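Around the building: flowers, tables and the June tidy-up

The shared room on the first floor has had hydrangeas in it since the start of June, and several people have asked where they come from. They come from the flower stall outside Carnegie House, which sells off whatever is left in the late afternoon. We buy one bunch at a time out of the room budget. Blue has been the cheapest colour so far this year and it seems to suit the room, so we have stuck with it.

Hydrangeas drink a lot. If you are first in and the water is low, please top the vase up from the kitchen tap. Fill it to a hand's width below the rim and no higher, as the tall vase is awkward to carry when full and the tables do not like standing water. A bunch that has flopped can often be brought back by cutting a little off the stems and leaving the heads in a sink of cool water for an hour. If that does nothing, put the flowers in the food waste and rinse the vase. Please don't leave it for the cleaners. They come in at 7 pm and have a fixed list, and the vase is not on it.

Now the tables. The marble-patterned tops are easy to look after but they do mark. The rings by the window end came from mugs, and most of them went with warm water and a drop of washing-up liquid. Two did not. Skolberg, who supplied the tables, sent us their care sheet again and it says the same as it did last time: soft cloth, mild soap, dry straight away, no scouring pads and nothing with bleach in it. There is a pile of blue cloths in the drawer under the kettle. When they are dirty they go in the net bag on the back of the door, and whoever takes the tea towels takes those too.

We had a quote for new tops from Stuvon, in case the marks got worse. It came to £3,287 for the whole room including fitting, or £1,603 for the window side only. Neither will be happening this year. The money that is left will go on the chairs, where the need is greater, and on a second set of shelves.

Shelves bring us to the small things. Bits and pieces collect at the back of the tables, by the window, and stay there for weeks. Bottles, boxes, loose parts, the odd toy or puzzle piece. Some of it is in use and some of it clearly is not, and it is hard to tell which from the outside. From the end of June we would like to try the following.

Anything you are using that day can stay out on the table.

Anything you need again later in the week goes in one of the Prumelov trays, with your name on the front. The trays are stacked beside the door. There are 30 of them, which should be plenty if each person keeps to one.

Small loose items go in a lidded tub before they go in the tray. Tubs are on the bottom shelf. Please don't use mugs for this, we are short of mugs.

Bottles with liquid in them must have a label that can be read, and should stand well away from the table edge. If the printed label has rubbed off, write a new one. Unlabelled bottles will be moved to the sink cupboard and thrown out at the end of the month.

Things left out with no name will go in the box under the coat hooks. They will stay there until the next newsletter. When we last emptied the box it held a pair of reading glasses, a good pair of scissors, four phone chargers and a single glove. The scissors have gone in the kitchen drawer and can be claimed from there.

A word on the lights. The ceiling panels on the window side are now on their own switch, the lower of the two by the door. On bright mornings there is no need to have both rows on, and the last person out should turn off both. The replacement panel in the corridor cost £284 and has been paid for out of last year's money, so it does not affect anything above.

The blinds are still waiting for a part. Until it arrives, please leave the left-hand one alone — it will go up but it will not come down again.

If you would like to take a turn with the flowers, the rota is on the side of the fridge. July has gaps in the first half and is full after that. You don't need to buy hydrangeas. Anything that stands up in a tall vase is fine, though lilies are best avoided as the pollen stains and two people in the room are sensitive to them. Put the receipt in the envelope next to the rota and you will be paid back at the end of the month.

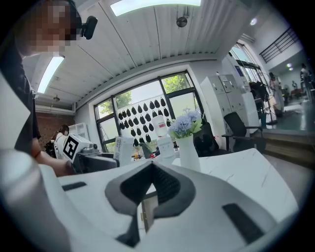 Pale blue hydrangeas in the tall white vase, shared room, June.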